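May 2025 - Monday. Mundura bench, dust and corrosion survey

Continued with the retired desktops from the Odoi depot. The question is still whether the depot filters (Brivness pleated, replaced every December) do anything measurable for dust inside the cases. 39 towers logged so far, 43 still on the pallet.

Method unchanged. Case on its side, panel off, tape lift from three spots: board near the heatsink, floor of the case, rear slot area. Tapes go on the Grondiso cards and get weighed after 90 minutes in the dry box. Blanks before and after each batch. 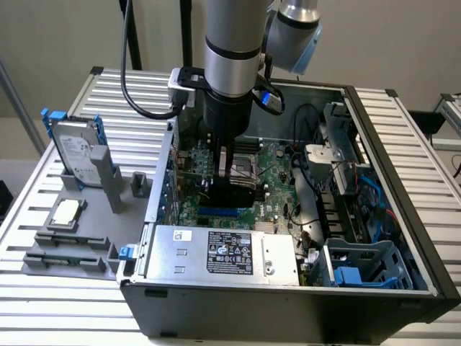 Dell tower on the slatted table, side panel off. Board spot is beside the CPU heatsink.

Balance drifted again this morning. Re-zeroed with the 317 mg check mass and repeated the first two cards. Second pair agreed, first pair did not, so both first readings are struck out in the sheet. Suspect the draught from the roller door. Moved the balance to the inside wall.

Rear slot tapes are the awkward ones. Perforated covers give poor contact and the tape picks up an edge pattern, so the area correction is a guess at best. Trying a narrower strip laid along the solid part of the bracket - less area, but the same area every time. Will not mix old and new rear values in one plot.
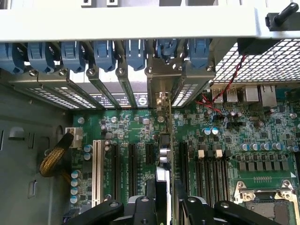

Rear slots: blue retention clips over perforated covers and brackets.

To do:

- recalculate floor values without the two struck readings
- order more cards, box is down to over half used
- ask Odoi which rooms had the filters fitted late
- humidity log for the dry box, last page is missing

Rear strip width still to be settled before the next batch.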